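Since August we are slowly putting our shared work table in order, and I keep this page so that Kirsten and the others can follow from far away. Everything is done in small steps, mostly in the evening. I am not a fast person with such work, but I like it very much.

The table top is light wood with butcher-block grain. Bheki Swanepoel wanted to paint it, and I am glad that we left it as it is. The grain is my favorite thing in the whole room.

**The blue things**

For small parts I wanted only one color, so that the eye can rest. The mesh basket is bright blue plastic, and it was the first thing I bought for the table. The little open container on its black base came later, from a box of old things at Zeltulstead.
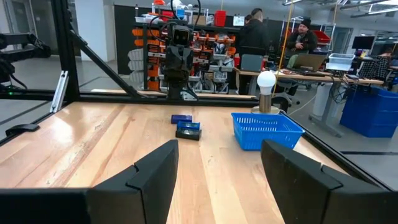 I paid 219 for everything together, with the delivery, and I think this is a fair price. Kirsten Hallgrímsson found the same basket cheaper at Stidex, but then she had to buy two of them, and the second one has no place to go.

**The lamp**

A metallic neck, a round base and a white frosted bulb on top. It has no shade and I do not plan to buy one. I put it behind the basket, where my sleeve does not catch it.

**The dark blue block**

Flat, navy blue, and it lies on its broad side. Bheki uses it under small things when he glues them. I asked him to keep it near the container, and most of the time he remembers.

**The edge**

On the table rail we keep a black clamp. I used to put it away in the drawer every evening, and every morning I had to look for it again.

Next I would like to sort the shelf with the Ciobanu catalogs. There are 355 of them and they are in no order at all.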